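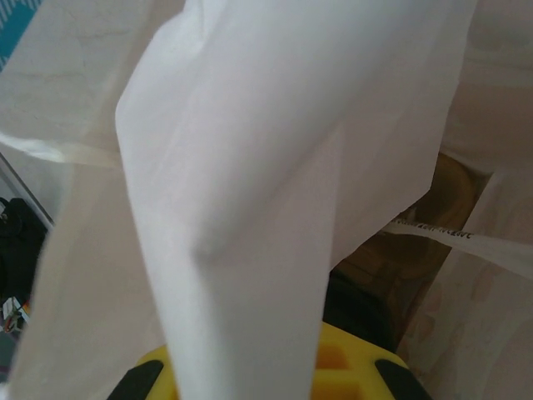
Ticket: wrist view lost while teaching by remote
Site: Treltanthorpe, cell 2
Opened by: Nermin Sezer
Status: open, February

Remote teaching of the unwrap task stalls once the thin white sheet hangs over the gripper. Both pads still show, the middle doesn't. Operator can't tell if she's pinching one layer or several.

Doucette support says to record 1,000 more demos. We have 366 and I doubt the count is the trouble. If the person driving can't see the grasp, more runs just teach more guessing.

Tried: slower hand controller, no change. Guiding the arm by hand – easier for me, but I was looking from the side, and the policy won't be.

Next: second view from the side, same operator. Not closing this on a promise.

Comments (3)

Remzi Güler
We went past 2,000 on Plodo. Still grabbed two layers.

Canan Akgül
Did you drop the bad runs first?

Nermin Sezer
No. Doing that tonight.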